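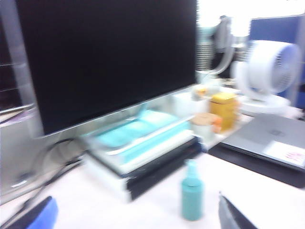 Department of Workplace Studies, Nolanport Technical College

Chapter 6
Arranging the Individual Workstation

6.1 Scope of the chapter

Chapter 5 dealt with the room: partitions, walkways and daylight. This chapter deals with the desk surface and what is kept on it. The student should have the Plesgate desk plan at hand, as its terms are used in all the exercises.

A workstation in daily use carries two kinds of objects. Fixed objects, such as a monitor and its riser or a desk fan, set the limits of the work area and are seldom moved. Loose objects arrive one at a time and settle wherever space is left. On the desk at the head of this chapter, a small teal spray bottle stands in front of the riser, while a yellow container and a small white jar with a beige lid share the area behind the monitor and to its right. A closed gray laptop lies on a black mat at the right side.

6.2 Terms

Primary zone. The part of the surface reached with the elbow at rest. In the Plesgate plan its depth is 400 mm, measured from the front edge.

Secondary zone. The part reached with the arm extended. Items used a few times a day belong in it.

Under-riser space. The volume between a monitor riser and the desk, or within the riser itself. It suits flat items. A clear top, as on the riser shown, leaves the contents in view, so labels may be omitted.

Cable path. The line a cable follows from the equipment to the edge of the desk. A path across open surface should be kept to some 200 mm — longer runs are clipped or sleeved.

6.3 The Amissah and Cirach methods

Two methods of arrangement are compared in Sections 6.4 and 6.5. The Amissah method starts from a cleared surface and returns objects in order of use. The Cirach method leaves fixed objects in position and sorts only the loose ones. The first takes longer and requires the equipment to be disconnected. The second can be carried out during working hours, but it keeps any fault in the placing of the monitor. Both use the record sheet in Appendix 4.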